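Okay, pantry thread, because several of you asked after I mentioned it last week and I can't fit it in replies. Get a coffee, I'm going to ramble a bit.

Some background. We moved into the place on Coughlan in September, and the pantry is really a deep closet with a light that takes its time coming on. The shelves go back much farther than my arm does. Whoever built it must have been storing canoes!

For the first month I just put things wherever there was a gap. Rice by the door, more rice behind the flour, a third bag of rice on the floor because by then I'd forgotten about the other two. I was raised in a house where you never ran out of rice, so I suppose some of this is in the blood.

What finally got me moving was the hardware store in Ilbridge having the Clano shelf risers on sale, the wire ones with the little feet. They're $15 apiece and I'd been eyeing them since summer. I bought two and then went back for another one the same afternoon, so that was 3 altogether and a lot of driving.

They are good, by the way. The feet mark up painted shelves a little if you slide them, so lift them instead, or stick felt on the bottom like I did after making the marks. The marks are at the back where only I know about them (and now you).

My first plan was to sort everything by meal. Breakfast things on one shelf, supper things on another, baking up top. It sounded so sensible. Then I stood there for ages with a can of coconut milk in my hand, which in our house is breakfast and supper and baking, and I put it down and went and sat on the porch.

Second plan was clear jars for everything. I want to be kind about the jars because I know a lot of you love them. They looked beautiful. But I can't tell bread flour from all-purpose by looking, I didn't keep the cooking times, and the labels I made with my nice pen rubbed off on my sleeve. I kept the jars for beans and oats and gave up on the rest.

So now most things live in whatever they came in, sorted by color. Yes, like a bookshelf in a magazine – I know how it sounds. My sister-in-law laughed at me on the phone for quite a while. But hear me out, please!

When I'm cooking and I've got one eye on a pot, I'm not reading. I'm looking for a yellow thing or a green thing. I know the crackers are red long before I know what brand they are. I'd been doing it in my head for years, and all I did was make the shelves agree with me.

The way I did it, in case you want to try: empty one shelf at a time onto the table, and only one. I emptied the whole closet at once and then we ate sandwiches standing up for the evening. Wipe the shelf while it's bare. Check dates as you go. I found a baking powder that had been with us through two addresses.

Then put the plain stuff back first, the brown paper and the white bags and anything dull. They go at the sides. Bright packages go in the middle, where your eye lands when you open the door. Tall ones at the back on the risers, short ones in front, and leave a hand's width so you can reach past without knocking everything over like dominoes.

A few things break the rules. Spices stay in their drawer in ABC order, because they're nearly all brown and I'm not a magician. Anything opened goes in the blue tub at waist height, whatever color it is, and gets used first. And the good chocolate is behind the lentils, which is between you and me.

The part I didn't expect is the shopping. I used to come home from Tatis with doubles of everything. Now I take a quick look before I leave, and if there's a hole in the green section I know we need peas. I kept the receipts for the month out of curiosity and we spent $207 on pantry things, which is a good deal less than before. Some of that may just be us finally eating the rice.

Somebody asked how long it took. With the sandwiches, and the sitting on the porch, and washing the shelves twice because I wasn't happy with the first go, about 19 hours spread over a couple of weeks. You could do it faster. I got distracted reading the backs of things.

And if you do change stores or brands, expect to be muddled for a bit. I bought a different pasta in a purple box and walked right past it every night until I moved it over by the raisins.

Last one, then I'll let you go. If the whole closet feels like too much, start with just one color, and make it a loud one. I'd pick orange. Something shiny like this does half the work for you, all that smooth bright orange with the printing kept to a strip along the lower side, and even when the print is only a blur of blue and white and pink going by, you know what you've got hold of. Put your orange things together at eye level tonight, leave the rest in whatever state it's in, and tell me next week whether you've been reaching for them without looking. I'd love to see everybody's shelves!

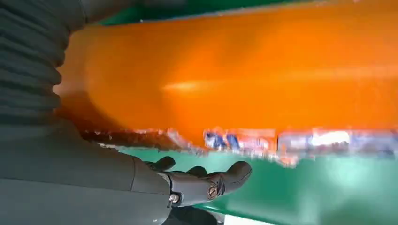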